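The Maple Board

1. Stelholm

The board came with the workshop. The old owner had used it for rolling dough, then for sorting screws, and by October it had been lying on the blue pegboard so long that moving it seemed rude.

She liked the grain. Low on the board it ran in thin, wavy lines, like the map of a hill. She had grown up below a hill like that - 209 steps from the door to the top.
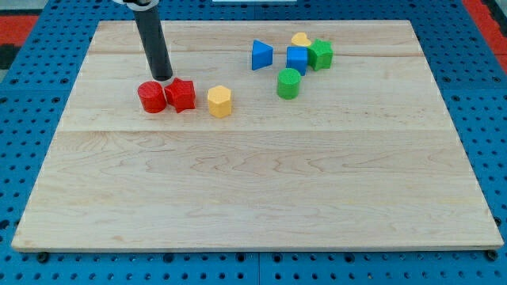

2. The Star

The red star had belonged to her son. He was grown now and lived 42 miles away, and he never asked about it.

She set it on the maple beside the other red block and went to put the kettle on. When she came back she drew up the stool and began the letter again, leaving out the part about the house.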